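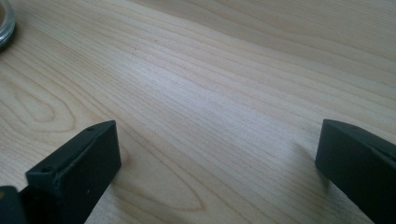
明るい色の天板。左側の木目が輪っかになっているところが好きです。

ホーム 暮らし 台所 道具 エッセイ一覧 お問い合わせ

テーブルの上には物を置くな、という人がいますよね。片づけの本を開くとだいたい最初の章に書いてあるし、うちの母も昔からそう言っていました。私も長いことそれを信じていて、寝る前に天板の上を全部どかして、ふきんで拭いて、よし、と電気を消すのを日課にしていたんです。

でも最近、ちょっと違う考えになってきました。テーブルは何もないのがえらいんじゃなくて、木目がちゃんと見えていればそれでいいんじゃないか、と。今日はその話をさせてください(長いです)。

うちのテーブルは、引っ越しのときに駅裏の家具屋「Stimcombe」で買いました。商品名はたしか「Sivwood」。当時の私は濃い茶色のどっしりしたのが欲しくて、白っぽい木なんて子ども部屋みたいでいやだなあと思っていたんですよ。ところが店に置いてあった濃い色のほうは、幅がうちの台所にどうやっても入らない。結局、3回通って、いちばん白っぽいのを連れて帰りました。負けた気分でした。

それが、使い始めたら楽しいんです、木目が! 細い線が斜めにすーっと走っていて、まっすぐなのもあれば、ゆるく波打っているのもある。左のほうには、丸いのが何重にも重なった山みたいな模様があります。板目というらしいですね。もう少し下には、平べったい舌をべろんと出したような大きな曲線もあって、私はこれをひそかに「ベロ」と呼んでいます。朝、パンが焼けるのを待ちながらベロの輪郭を指でなぞっていると、妙に落ち着くんですよ。濃い色の家具だったら、たぶん気づきもしなかったと思う。

で、木目が好きになると困ったことが起きます。隠したくなくなるんです。

まずテーブルクロスをやめました。通販のTolierで買ったチェックのやつで、それなりに気に入っていたんですけど、今は畳まれて引き出しの底にいます。次にランチョンマットをやめ、その次に透明のビニールマットをやめました。このビニールマットについては一言いわせてほしい。木のテーブルを買って、傷がつくのが怖くて、上からビニールを敷く。気持ちはすごくわかるんです、うちもやりましたから。でも腕がぺたぺたくっつくし、夏は特にひどいし、それに何より、木にさわるために木のテーブルを買ったのに、毎日さわっているのはビニールじゃないですか。あれはもったいない。

傷はつきます。フォークを落とせばへこむし、急須の底でこすれば線が入る。最初のへこみを見つけた日は本気で落ち込みましたが、ふたつめからは平気になりました。気になる人は端切れでも小さいコースターでも、要るときだけ出せばいいと思うんです。ずっと敷きっぱなしにしなくても。

さて、物を置くかどうかの話に戻ります。

夜に全部片づけていたころ、私はテーブルを見ていませんでした。見ていたのは「片づいたかどうか」だけで、醤油差しがひとつ残っているともう失格、みたいな気持ちになる。疲れて帰った日にはそれがけっこうつらかった。なのに片づけたあとの天板をゆっくり眺めたかというと、すぐ寝ちゃうから眺めていないんです。何のためにやっていたんでしょうね、あれは。

今は、隅っこのガラスの器は出しっぱなしでもよし、ということにしています。ガラスはいいですよ、向こうの木がうっすら透けるから。陶器の大きい鉢だとその下の木目は丸ごと見えなくなるけれど、ガラスならそこに木があるのがちゃんとわかる。あれは置いても許される物の代表だと私は思っています。反対に許しがたいのが紙類です。チラシ、封筒、学校のプリント、保証書。紙は平たいから遠慮がなくて、一枚置くと二枚目を呼び、気がつくと天板が全部紙になっている。紙だけはその日のうちにどかす、というのが今のわが家の唯一の決まりです。

もうひとつ、明るい色の天板には明るい色なりの癖があります。光をよく返すんですね。うちのは表面がつるっとしているので、光の加減で真ん中あたりが白くとんで、木目がそこだけ薄くなる。買ったころはこれが嫌で、色むらなのかと思って店に電話しようかと悩んだくらいです。でも立つ場所をちょっとずらすと、白いところも一緒に動くんですよ。しゃがむとまた変わる。ただの反射でした、電話しなくてよかった……。今では、白いところがどこにあるかを見て「お、日が傾いたな」なんて思ったりします。

手入れは、かたくしぼった布で拭いて、そのあと乾いた布で追いかけるだけ。線の流れに沿って拭くと気分がいいので、私は斜めに拭いています。家族には変な拭き方だと言われますけど、うちのテーブルは線が斜めに見える席が私の席なので、仕方がないんです。前に雑貨屋でCoughlanという木部用のワックスをすすめられて、107グラム入りの缶をひとつ買ったんですが、まだふたも開けていません。秋になって空気が乾いてきたら、10月あたりに裏側の目立たないところで試してみるつもりです。

もしいま、クロスやマットの下に木のテーブルが眠っているおうちがあったら、一週間だけめくってみてほしいな。合わなければ戻せばいいんですから。うちのチェックのクロスも、来客用にと思って、まだ捨てずにとってあります。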